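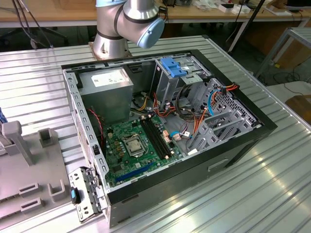
October 2019

Bench notes, teardown cell, continued from the last book.

Started the morning going back over what the Dristum people told us in June, because I wanted it in front of me while the arm was running. What they said then: the arm takes the boring part, the person takes the interesting part. I wrote that down at the time with a question mark after it and the question mark is still there.

So, what is the boring part of taking a desktop PC apart? I asked three of the people who do it all day and got three answers. One said lifting the cases onto the bench. One said the paperwork. The third said there isn't one if the radio is on. None of them said memory modules or cables, and those are what the cell is being set up to do.

Towers today. Side panel off, case on its side, open face up. Somebody still has to do all of that by hand before the arm has anything to reach for. I timed myself doing it at a normal pace and then gave up timing, as the spread between an easy case and a bad one was bigger than anything I could learn from an average. Some come apart with a thumb latch. Some have been closed with whatever screw was lying nearby, in whatever direction it would go.

Cables are the thing. I said this in June and I will say it again in this book so it is here twice. A memory slot is in the same place on every board of the same model. A cable is wherever the last person left it. Every older tower we get has its own knot between the power supply and the drives, and a person pushes it aside with the back of the hand without noticing they did it. The arm doesn't have a back of the hand. The Dristum answer is to tie the cables down first. Fine, but who ties them? That is a new job, it is fiddly, and it is duller than the one it replaces.

Points for the planning meeting, in no order:

- The quote says 51 units a shift. It does not say who prepares the 51 units. If prep is one person full time, then we have moved a person from one end of the bench to the other and bought an arm.

- The fixture tray. I like it more than I expected to. Parts go down in a known place and you can find them after lunch. We could have had trays years ago with no arm attached. Want this costed by itself, for all the manual benches.

- Mixed lots. The trial lot from Stakevora was picked so that the models matched. Real pallets don't match. The last real one had office towers, two servers and a cash register in it.

- Sharp edges. The one gain I'd sign for without arguing. Sheet metal on the inside of these cases will open a knuckle and everybody on this floor has the marks. If the arm does the deep reaching, that's worth money even if it's slow. It isn't in the business case anywhere. The business case is all throughput.

- Job grades. Whoever looks after the cell is being called an "operator" in the draft, same grade as teardown. But the draft also has them clearing faults, re-teaching positions and signing for the lot. Those are technician duties. I don't care what the title is, I care that the pay line was left alone while the duty list doubled.

Had a longer talk about this at the end of the shift with the two people who were on prep. Neither is against it. One would sooner learn the teaching software than go on doing what she's doing, and said so plainly, and asked when training starts. I didn't have a date. The other said it's odd being the one who waits. When he works alone he sets his own speed, slows down for a bad case and makes it up on a good one. Feeding a machine, he's either ahead of it and standing there or behind it and being looked at. I've tried to think of a setting that fixes that and haven't found one. A buffer helps some. Put a few prepared cases on a rack and the waiting gets spread out, but a rack needs floor space and we were told the cell would save us floor space.

For comparison I dug out the old notes on Tôn, the labeling line. Same promises, near enough the same slides. 4000 labels a day on paper. What we got was a line that does very well on flat boxes and a person next to it doing everything that isn't a flat box. Nobody lost a job over it, to be fair. But the job that was left is the leftovers, all day, with none of the easy ones in between to rest on. That is what I'd like us to look at here before anyone signs: which cases the arm takes, and what a day made only of the others is like.

Asked Fiker (the logging software) for failure counts by cause. It has a code for grip lost, a code for position error and a code for operator stop. No code for "cable in the way." So every cable problem gets logged as an operator stop, and in the monthly chart it'll look like the people are what keeps interrupting the machine. Put in a request for a new code. Until it comes through, write the cause by hand in the margin of the lot sheet, every stop, even the dumb ones.

To do:

Ask for a run of 200 unsorted units before any talk of acceptance. No picking over the pallet first.

Get a training date in writing.

Prep time to be booked to the cell, not to general bench hours. Right now it vanishes.

Price on trays.

Find out who pays for a module with bent contacts, us or Dristum. I read the contract twice and can't tell.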